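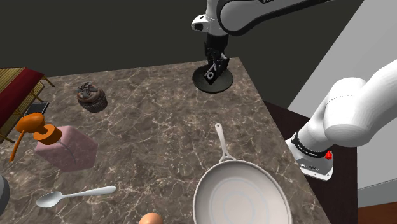

El brazo en la encimera simulada, con la pinza sobre el disco negro. Captura del puesto de generación de datos.

Imprimir | Enviar por correo electrónico

Una mañana en Hondham: cocinas que no existen y muchas ganas de creer

Fui a la jornada de puertas abiertas de Hondham con la idea de ver robots. Vi pantallas. No me quejo, porque el correo de invitación decía «visita a la línea de generación de ejemplos» y quien no lee los correos merece lo que le pasa, pero en el grupo había un señor que venía con su hijo de nueve años y el niño preguntó tres veces dónde estaba el brazo. En la tercera lo mandaron a la mesa del café.

La empresa ocupa la segunda planta de un edificio de oficinas sin rótulo. Nos recibió Adi Wibisono, responsable del programa de datos, que habla deprisa y contesta a casi todo, incluso a lo que no le conviene. Nos explicó que el sistema que están entrenando, al que llaman Sorura, aprende a mover objetos de cocina a partir de episodios grabados en simulación. Un episodio es un intento completo: el brazo sale de una posición, va a por algo, lo coge o no lo coge, y se guarda todo, lo que ven las cámaras virtuales y lo que hace cada articulación.

En la pantalla grande tenían una de esas cocinas. Encimera de mármol oscuro, una sartén blanca, una cuchara, un cupcake de chocolate, un dispensador de jabón rosa con el cabezal naranja. La mezcla me pareció rara y lo dije. Wibisono respondió que es deliberada: los objetos salen de un catálogo y se colocan al azar, para que el sistema no aprenda que la sartén siempre vive en el mismo sitio. Bien. Ahora, entre «no aprender una cocina concreta» y «aprender una cocina donde se pone un cupcake al lado del jabón» hay un trecho, y me habría gustado que alguien lo midiera.

El disco negro sobre la piedra oscura me interesó más que todo lo demás. A mí me costó un momento encontrarlo. Pregunté si esas combinaciones de poco contraste se guardan o se descartan y me dijeron que se guardan, que son las buenas. Pregunté entonces cuántas hay. No lo sabían. Quedaron en mirarlo.

Las cifras que sí daban estaban en una lámina junto a la puerta: 1.494 episodios aceptados en el último lote, 41 disposiciones de cocina y 10 intentos como máximo por tarea antes de cambiar de disposición. Anoté la palabra «aceptados» y la subrayé. ¿Aceptados por quién? Hay un filtro automático que comprueba si el objeto ha terminado donde debía, y luego una persona revisa una parte. El filtro, según nos contó una de las revisoras, da por bueno un plato que llega a su sitio aunque el brazo haya barrido por el camino la mitad de la encimera. Ella esos los tira. Los que no pasan por sus manos se quedan — y esto lo dijo con toda naturalidad, mientras buscaba otro clip para enseñarnos.

Después nos dejaron probar los mandos. Se maneja el brazo virtual con un aparato que se sujeta en una mano, parecido a un ratón gordo, y un botón para abrir y cerrar la pinza de dos dedos. Lo hice mal. Tiré una taza, la taza atravesó un armario y desapareció. El técnico reinició la simulación sin decir palabra, con el gesto de quien lo hace a menudo. A una señora de Ngui, que por lo que entendí les alquila capacidad de cálculo, le salió a la primera y recibió un aplauso que me pareció excesivo.

La parte floja fue la charla. Cuarenta minutos sobre Jivard, el módulo que a partir de un episodio hecho por una persona fabrica variantes cambiando luces, texturas y posiciones. De un solo ejemplo humano pueden salir 400. El ponente enseñó la cifra en letra muy grande. Levanté la mano para preguntar si cuatrocientas variantes de un mal agarre son cuatrocientos malos agarres, y la respuesta fue que el aprendizaje «tiende a promediar». He oído esa frase en otros sitios y nunca con un gráfico detrás. Tampoco esta vez.

Para ser justo: la gente que revisa sabe lo que hace, las herramientas funcionan (taza aparte) y nadie intentó venderme que aquello va a fregarme los platos el año que viene. Wibisono admitió que todavía no han pasado lo aprendido a un brazo de verdad de forma sistemática. Hay pruebas previstas para septiembre, con un solo puesto y objetos comprados en el bazar de abajo. Pedí ver el protocolo y me dieron una tarjeta con una dirección de correo. Escribí el 23 de mayo de 2025, dos días después de la visita, y sigo sin respuesta.

Datos prácticos, por si organizan otra: se entra por el patio, no por la calle, hay que inscribirse antes y el ascensor no para en la segunda. El café, bueno. La visita dura dos horas y media y se puede uno saltar la charla sin perder gran cosa; las preguntas conviene hacérselas a las revisoras, que están al fondo a la izquierda.

Imprimir | Enviar por correo electrónico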